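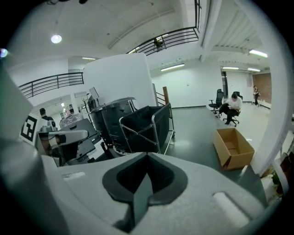 Our department keeps one hand-held gripper tool with a camera on it, and we have been asked to write a care procedure for the rubber pad in the center of the gripper body. The supplier's sheet covers the finger drive and the charging of the battery but says very little on the pad. Ours is the dark gray, shield-shaped type with the V-shaped notch and the raised rim, and the rim is where our trouble lies. Dust from cardboard collects between the rim and the pad, and after several weeks of use the pad starts to lift at one corner. We have pressed it back twice. Before the procedure is approved, I would like advice on three matters: which cleaner is safe for both the rubber and the light gray plastic, how often the pad should be taken out, and whether it should be glued when it is put back. The tool is used for 22 hours in a normal week.

Parisa Farahani
Oltdale

Signe Isaksson

We maintain several tools of this pattern at our Bralville site and have followed the same written routine since February. I set it out below in the order in which it is carried out.

Switch the tool off and remove the battery. Cover the camera lens with a clean cap or a piece of lint-free cloth. Brush the channel inside the rim with a dry, soft brush, working outward from the point of the notch. A toothbrush is acceptable. Do not use compressed air, as it drives the dust under the pad.

Wipe the pad with a cloth dampened with water and a few drops of mild dish soap. Wipe again with plain water and leave the tool to stand for 30 minutes before the battery goes back in. Alcohol should be kept off the rubber. On our older pads it left the surface hard and shiny, and objects began to slip. Solvents should be kept off the plastic as well.

With regard to your second point, we brush at the end of every shift and remove the pad after every 25 hours of use. At your rate this would be slightly less often than once a week. Lift it from the notch end with a plastic pry tool. A screwdriver will mark the rim, and a marked rim no longer holds the pad flat.

We do not use glue. If your pad is held by double-sided tape, as ours are, the tape should be replaced each time the pad comes out. Pressing a pad back onto old tape is the most likely cause of the lifting corner you report. Clean off all the old adhesive first, apply the new tape so that it stops short of the rim on every side, and press for five minutes under a flat weight - a small book is sufficient.

Please also check that the fingers close evenly after the pad has been refitted. A pad that sits too high can touch the object before the fingers do. If your tool is calibrated, run the check again and enter the result in the log.

Ljungberg

Super glue works. Mine has been on for a year.

Orkau

I would advise against the suggestion of super glue. It sets hard, and the pad can then be removed only by cutting it, after which the seat has to be scraped clean. We had to replace a complete body for this reason.

I agree with the routine given by Signe Isaksson, with one addition. Keep a spare pad in a closed bag, away from sunlight, and write the date of purchase on the bag. When the pad in use no longer springs back after being pressed with a thumb, fit the spare and order another. We have found no benefit in cleaning a pad that has reached that stage.

Parisa Farahani

Thank you for the replies. I have confirmed that our pad is held by tape and that the tape had not been replaced on either occasion. The draft now requires new tape at each removal. I will post again if the corner lifts after the change.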